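Two Grippers, One Marker, and Most of My Evening
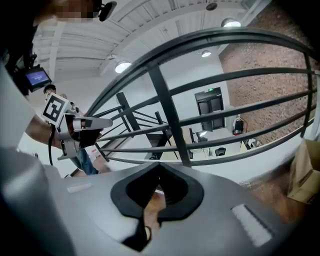
I had planned to be home by six. The job was small: get the second hand-held gripper to agree with the first one about where it was in space. They're the same model from the same shelf, with the same firmware, and they got along like two cousins at a funeral.

For anyone new to this blog, I look after the grippers at Clulo. You squeeze the handle, the fingers close, the camera on top records the lot, and later a robot arm is supposed to learn something from it. My part is keeping the things tight, clean and calibrated, and nobody writes songs about that.

The setup goes like this. One person holds a gripper with a marker card on it and keeps as still as a human can. The other moves the second gripper slowly up, down and sideways, keeping the card in view. Then you swap, because the first set of numbers is always insulting. Ours came back with an error of 9 millimeters. I'm told you can lose a whole grape in that.

We blamed the software, naturally. Cúc blamed the lights. Ferenc Hegedűs came by, blamed me, and left with my good hex key. After 656 frames of nothing useful I took the camera mount apart and found two screws you could turn with a fingernail. I had signed the sheet for those screws in November. My handwriting was very neat.

So: a drop of threadlocker on each, snug but not heroic, a wipe of the lens, and the whole dance again. We got it down to 2 millimeters, and I've decided to like that number. Next up is the trigger spring on the older one, which squeaks.

Recent posts
- The Berkodetti cable, a tragedy
- Why I label my chargers now
- Moving the bench to Wimutbridge

2 comments

Jolien Claeys: Check the finger pads while you're in there. Ours had crept forward and it messed with everything.

Tâm Trịnh: Did you ever get the hex key back?

Contact | Copyright Ernő Csizmadia | Back to top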